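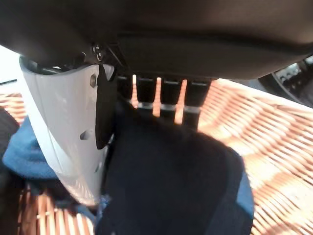 4. Setting up the woven work mat

This section covers unpacking, flattening and placing the Jurnix woven mat on a table or bench. Read section 3 first if the surface has been waxed or oiled.

4.1 Before you start

Clear the table and wipe it with a dry cloth. Allow 2 inches of bare surface on every side of the mat. Smaller tables need the folded layout in section 5.

CAUTION: Do not cut the binding tape with a blade held toward the weave. A cut strand cannot be repaired.

4.2 Laying the mat

1. Remove the tape and unroll the mat with the label side down.
2. Leave it flat for 30 minutes at room temperature.
3. Roll any raised corner against its curl, hold for a few seconds, and release.
4. Line up the long edge of the mat with the front edge of the table.
5. Smooth from the center outward with the flat of the hand. Do not pull on the corners.
6. Press along all four edges. If an edge lifts, repeat step 3.

Note: A slight ridge along the roll line is normal in new mats. It settles after roughly 10 days of use.

4.3 Placing items on the mat

Set heavy items down from above. Sliding them across the weave can raise loops. Pads are required under anything with metal feet.

CAUTION: The mat is not a heat barrier. Keep hot pans, irons and soldering tools off it.

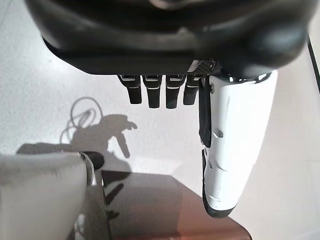

Griditz, Sun 12 May

Changes to this section

Step 2 has been revised. Earlier printings gave no resting time, and mats laid straight from the roll tended to lift at the corners. The new time applies to all sizes.

The Mishra edge clips listed in the previous parts table are no longer supplied. Clips already fitted may stay in place if they do not pinch the weave. Replacement mats and pads are ordered from the Deltatville warehouse using the code on the label.

For cleaning and storage, see section 6.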